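第4章 設置と初期設定

本章では、ラベルプリンター Plullex をはじめて使用するときの設置、用紙の装着、接続、用紙位置の調整について説明します。管理ソフトウェア Kassa の操作は第6章、印字ヘッドの交換は第8章を参照してください。

4.1 設置場所

次の条件を満たす場所に設置してください。
・水平で振動のない台の上
・直射日光および空調の吹き出しが当たらない場所
・背面に50 mm以上の空間を確保できる場所
・電源コンセントに容易に手が届く場所

注意
本体を縦置き、または逆さまに設置しないでください。用紙送りの不良や故障の原因になります。

注意
上カバーを開いたときに、棚板などに接触しないことを確認してください。

4.2 電源の接続

1. 本体背面の電源スイッチが「○」側になっていることを確認します。
2. 付属のACアダプターを本体の電源端子に差し込みます。プラグは奥まで差し込んでください。
3. 電源コードをコンセントに接続します。
4. 電源スイッチを「|」側にします。電源ランプが点滅し、起動が完了すると緑色の点灯に変わります。

メモ
電源ランプが赤色に点灯したままの場合は、上カバーが完全に閉じていません。左右のロックがかかるまで押し下げてください。

4.3 ロール紙の装着

使用できるロール紙は、幅50 mm、長さ22 mまでの感熱ロール紙です。ギャップ付きラベル、黒マーク付きラベル、連続紙に対応しています。

1. 左右の解除レバーを手前に引き、上カバーを開きます。
2. ロールホルダーの緑色のつまみを押しながら、用紙ガイドをいっぱいまで広げます。
3. 印字面が上になるように、ロール紙をホルダーに載せます。
4. 用紙ガイドを用紙の両端に軽く触れる位置まで寄せます。
5. 用紙の先端を引き出し、センサーの下を通して排出口から30 mmほど出します。
6. 上カバーを閉じます。
7. 「送り」ボタンを1回押します。ラベル1枚分が送られ、ギャップの位置で停止します。

注意
用紙ガイドを強く押し付けないでください。用紙が斜行し、印字位置がずれます。

注意
印字直後のヘッド周辺は高温です。用紙を交換するときは、ヘッドに触れないでください。

メモ
巻き終わりが芯に糊付けされているロール紙は使用できません。

4.4 用紙センサーの調整

用紙の種類を変更したときは、必ずセンサーの調整を行ってください。同じ種類のロール紙に交換した場合、この操作は不要です。

1. 電源を切ります。
2. 「送り」ボタンを押したまま電源を入れます。
3. 電源ランプが2回点滅したら、ボタンから指を離します。
4. 用紙が自動的に送られ、調整結果が印字されます。
5. 印字された用紙長と、実際のラベルの長さを比較します。差が1 mmを超える場合は、手順1からやり直してください。

調整に失敗すると、表示部にエラー244が表示されます。この場合は次の項目を確認します。
・用紙の種類の設定が、装着した用紙と一致しているか
・センサーの位置がラベルの中央にあるか
・センサー窓に紙粉が付着していないか

紙粉は乾いた綿棒で取り除いてください。アルコールはセンサー窓に使用できません。

4.5 コンピューターへの接続

USBまたは有線LANで接続します。両方を同時に接続した場合は、有線LANが優先されます。

USBで接続する場合
1. コンピューターに Kassa をインストールします。
2. インストーラーの指示が表示されてから、USBケーブルを接続します。
3. 「デバイスの追加」画面に Plullex が表示されたら、「登録」を選択します。

有線LANで接続する場合
1. LANケーブルを本体とハブに接続します。
2. 本体の「情報」ボタンを3秒間押し、ネットワーク設定を印字します。
3. 印字されたIPアドレスを Kassa の「接続先」に入力します。
4. 「接続確認」を選択し、「応答あり」と表示されることを確認します。

メモ
工場出荷時はアドレスの自動取得が有効です。固定アドレスを使用する場合は、ネットワーク管理者に確認のうえ、6.3の手順で変更してください。

4.6 テスト印字

1. Kassa の「ツール」メニューから「テスト印字」を選択します。
2. 枚数を1に設定し、「実行」を選択します。
3. 外枠の線が四辺とも途切れずに印字されていることを確認します。
4. 線がかすれる場合は、印字濃度を1段階上げて再度印字します。

印字位置が左右にずれる場合は用紙ガイドを、上下にずれる場合は4.4の調整を見直してください。

4.7 備品ラベルの登録

備品管理用のラベルを作成する場合は、保管場所と品目を先に登録します。1つの台帳に登録できる品目は1000件までです。

1. Kassa の「台帳」を開き、「新規」を選択します。
2. 保管場所のコードを半角英数字で入力します。
3. 品目名、管理番号、担当部署を入力します。
4. 必要に応じて、品目の写真と使用場所の写真を添付します。
5. 「保存」を選択します。

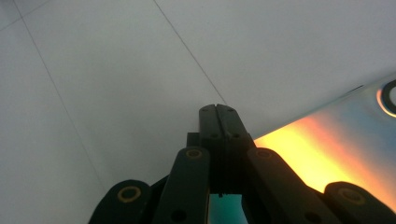
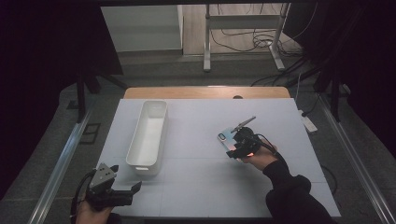 最終更新:12月(文書管理担当 Nuria Degefa)

添付した写真はラベルには印字されません。台帳の画面および一覧の出力にのみ表示されます。

4.8 ラベルの貼り付け

1. 貼り付け面の汚れと油分を拭き取り、十分に乾かします。
2. 台紙からラベルをはがし、端から順に押さえて貼ります。
3. コードリーダーで読み取り、台帳の管理番号と一致することを確認します。

注意
感熱ラベルを可塑剤を含む樹脂や、溶剤が付着する面に貼らないでください。印字が薄くなることがあります。

曲面に貼る場合は、コードの線が曲面の周方向に並ぶ向きを避けてください。読み取れないときは、コードの大きさを変更して再印字します。再印字しても管理番号は変わりません。

続けて使用しない場合は、電源を切り、上カバーを閉じた状態で保管してください。長期間保管するときの手順は9.2に記載しています。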